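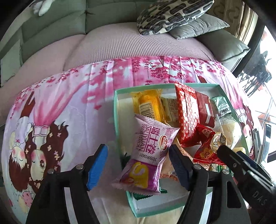 A box of individually wrapped snacks, with a Daliyuan Swiss Roll pack near the front.

Candusgate Opens Creator Matching Service to Small Food and Household Brands

Flat monthly plan covers creator search, contracts and reporting for companies without a marketing department

Candusgate, an influencer marketing agency, today opened its creator matching service to small food and household brands. The service, called Skatetti, pairs companies with creators who have modest followings and post regularly about cooking, shopping, family life or home organization. Until now it was offered only to the agency's larger retail accounts.

Under the new plan, a brand fills out a short form describing its product, the regions where it ships and the kind of customer it wants to reach. Skatetti returns a list of up to 20 creators within 2 business days. The brand picks the ones it likes, and Candusgate handles the agreements, product mailing lists, posting dates and payment.

Creators in the network have at least 4,000 followers on one platform. Candusgate reviews each account by hand before it is admitted, looking at comment quality, posting history and past sponsored work. Accounts with signs of purchased followers are turned down and may apply again after six months.

"Small brands were coming to us with a product and a little money, and we were sending them away," said Filippos Vasilakis, head of partnerships at Candusgate. "They didn't need a celebrity. They needed a few people whose followers read the captions and ask where to buy things. We already had the tool for that, so we changed the pricing and the contract to fit."

The plan was tested over the spring with seven companies, among them Xenos, a maker of packaged cookies and crackers, and Flosari, which sells refillable cleaning products. Each ran one campaign of short videos and story posts. Xenos sent sample packs to 12 creators and asked them to post in their own words, with no script. Flosari gave its creators a discount code to share and has since signed on for a second campaign, planned for September.

Feedback from the test led to several changes. Brands can now approve a draft post from a phone, and they can set a limit on how many revisions they may request - a point raised by creators, who said that repeated small edits made posts sound like ads. The reporting page was also cut down. It shows views, saves, link clicks and code use for each post, and it can be exported as a spreadsheet.

All sponsored posts arranged through Skatetti must carry a clear disclosure. Candusgate checks each post when it goes live and asks for a correction if the label is missing or hard to find. Creators who do not fix a post within a day are not paid for it.

"We had one campaign in the test where the first posts went up late and the brand's sale was already half over," Vasilakis said. "That was our scheduling, and we have moved the mailing deadline up a week. Products with a shelf life go out first now."

Creators keep the rights to their videos. A brand that wants to use a clip in its own paid ads can buy a license for a set period through the same account, at a price the creator sets in advance.

The plan is billed monthly with no long-term contract. Creator fees are listed separately on each invoice. Existing Candusgate clients will keep their current terms and can switch at renewal. Brands that sign up before the end of June will have the setup fee waived.

Applications from creators are open all year. The agency is mainly looking for people who post about lunches, snacks, budget grocery shopping and cleaning, and for creators who post in more than one language.

About Candusgate

Candusgate plans and runs influencer campaigns for retail, food and household companies. Its services include creator matching, campaign management and social media reporting.

Media contact

Filippos Vasilakis
Head of Partnerships, Candusgate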